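Worldbuilding & Alternate History Help > Politics and Government

My province declared independence and now readers want to know who is paying the teachers

tollbooth_republic
Posted in June, edited for typos

I've been writing a timeline for a while now in which Plinus, a perfectly dull coastal province, breaks away from the larger country of Gandard. The point of divergence is a gubernatorial election in 2000 that in my version goes to a radio weatherman who ran because he lost a bet with his own station. He wins with 34 percent because everyone serious split the vote. He governs badly but cheerfully, the capital ignores his letters, there's a dispute over a ferry subsidy, and one evening he goes on his old show and announces between the tides and the pollen count that Plinus is now a country.

I'm proud of that chapter. It has pollen in it.

The trouble is the chapter after. I wrote a flag, an anthem, and a very moving scene on the steps of the provincial assembly, and then I posted it, and the first comment was "what currency are they using." The second comment was "who is paying the teachers." The third was a long one about pensions, from someone who I think may work in pensions.

So I need help with the boring part. What happens on the first Monday-morning-equivalent of a new country that hasn't planned to be one? I'm not after a war. Gandard in my timeline is more embarrassed than angry, and I'd like to keep it that way, since I can't write battles and have been told so. I need to know what money people would use, whether the civil servants would show up, and how long the whole thing could hold together before someone has to sign something. The story is meant to be funny but I don't want it to be the kind of funny where nothing works and nobody minds.

Details, in case they matter: the main city is Setiawan, which has the port. Most of the food comes in by road through a border town called Ludadside, which voted heavily against my governor and would like everyone to know it. There is one power station and it's in the wrong place.

harbor_minutes

They'd use the same money they used the day before. I know this is disappointing if you already designed banknotes, and I suspect from the tone of your post that you have.

Money is mostly habit. The bills in people's wallets in Setiawan don't stop working because a weatherman said something on the radio. The shops have tills that take Gandard currency, the suppliers across the border want Gandard currency, and everyone's mortgage is written in it. Plenty of real countries have run for years on somebody else's money, some of them on purpose. Your governor can announce a new currency in his first week if he likes, but all that does is give people a reason to line up at the bank and take out the old one. I'd hold the announcement back for a later chapter, when you need something to go wrong.

What does stop, and fast, is the electronic side. The provincial government's accounts are almost certainly held at a bank that answers to Gandard's regulators. If the capital wants to make a point without sending a single soldier, it just doesn't process the payroll transfer. No speech or ultimatum required. A screen somewhere says "pending."

Which brings you to the teachers. In most countries set up the way yours sounds, a province gets a good part of its budget as a grant from the center, in installments. So look at when the last installment landed. If your governor declares independence the day after it arrives, he has a cushion and looks like a genius. If he does it the day before, he has the contents of the parking meters. I'd pick the day before, and have him learn what an installment is from the person who types his letters.

As for whether the civil servants turn up, yes, they do. They turn up because their desk is there and their lunch is in the fridge. You should write them as people who keep doing exactly what they did last week while being very careful about what they put their signature on. The real sign that something has changed would be that every form now takes longer, because each person who handles it wants somebody above them to have initialed it first. You can get a lot of comedy out of that without making anyone stupid. The clerk at the vehicle office would keep issuing Gandard plates until she ran out of Gandard plates, and she'd be right to.

Teachers the same. They'd teach for a month unpaid out of stubbornness and then there would be a meeting in a gym. The meeting is your next chapter, in my opinion. More so than the flag.

On pensions, your commenter has you. Retired people are owed money by Gandard, not by Plinus, and they vote, and they have the entire day free. I would expect the first serious opposition to independence to come from them, and I'd expect it to be extremely well organized.

One more thing on timing. You don't need a treaty at the start. You can go a surprisingly long time on both sides pretending it isn't happening. Gandard calls it "the administrative situation." Your governor calls it freedom. The mail keeps moving because the mail people on both sides know each other and sort it out by phone.

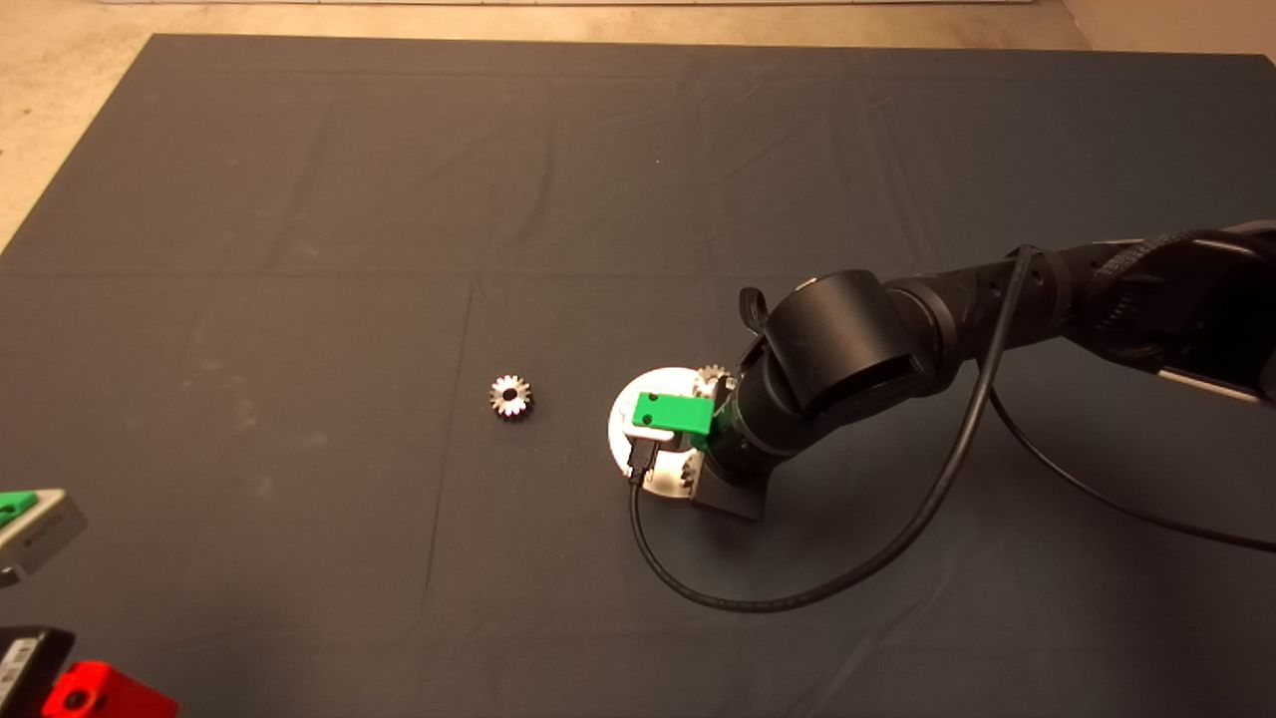 ludad_skeptic

I agree with nearly all of the above and would like to complain about the map.

You've put the food through Ludadside, and Ludadside hates your governor. I don't think you've noticed that you wrote the ending already. A town that controls the road and didn't want any of this doesn't have to do anything dramatic. It can hold its own vote and declare that it never left. Then Plinus is in the position of having to explain why a province may leave a country but a town may not leave a province, and your weatherman has to make that argument on air, to people who listened to him make the opposite one a few weeks earlier. I'd pay to read it.

It also gives you the border, which you've been quiet about. Where do they check the trucks? If the checkpoint goes on the far side of town, the people of Ludadside are inside a country they rejected. If it goes on the near side, the governor has given up the town without saying so. The likely real-world answer is that a man with a folding table sets up wherever there's parking and the question is left open for years. Trucks would wait. Some of the drivers would go around by whatever farm road exists, and the farmer would start charging, and by the end of the summer the farmer has the only functioning customs service in the republic.

The power station. You say it's in the wrong place and then stop, which is mean. If you mean it's on Gandard's side of the line, then Plinus is buying electricity from the country it has just left, and the bill is going to arrive. Utilities don't care much about flags. They'll send an invoice, then a reminder, then a colored reminder. I'd have the electric company be the first outside body to recognize Plinus as a sovereign state, purely so it can change the name on the account and ask for a deposit.

If you mean it's on Plinus's side, then it's the reverse, and your governor is holding a much better hand than he knows. In that case someone competent should tell him fairly late.

For how long it holds: I'd say 8 months with the money situation as harbor_minutes describes it, and that's if the port makes anything. The port fees are the only income you've mentioned that come in from outside and can be collected by someone standing there with a receipt book. So whoever runs the port at Setiawan is the second most important person in the country and possibly the first. You haven't given us that person. I think your readers are asking about currency because they can tell there's an empty chair at the table. They just don't know it's the harbor office's chair.

I don't buy the 34 percent, by the way. I buy him winning with it. I don't buy that he can then take the whole province out without somebody in the assembly pointing out that most people voted for someone else. Give the assembly a walkout, or make them all be at a conference.

quietly_annexed

isn't this just the plot of that one comic strip with the island

anyway put a referendum in. 50 percent plus one. every timeline has a referendum

tollbooth_republic

It isn't the comic strip. I looked up the comic strip and they had a volcano.

These are both very useful, and I'm a little annoyed that the unpaid teachers in a gym is a better scene than anything I've got on the assembly steps. I'm going to move the declaration to the day before the installment. The power station is on Gandard's side. I put it there originally because I'd run out of room on the map, so I'll take the invoice idea and claim it was planned.

For the record, I did design the banknotes. The smallest one has a barometer on it. They'll be appearing in a later chapter, when I need something to go wrong.

I'm still stuck on the assembly. A conference seems like a lot of people to send away at once, but there's only one ferry, and the subsidy has just been cut, so maybe they simply can't get back.

harbor_minutes

Leave them on the ferry. They can hold a session there and pass things. Check whether they have a quorum before you let them vote, because your pensions reader is going to.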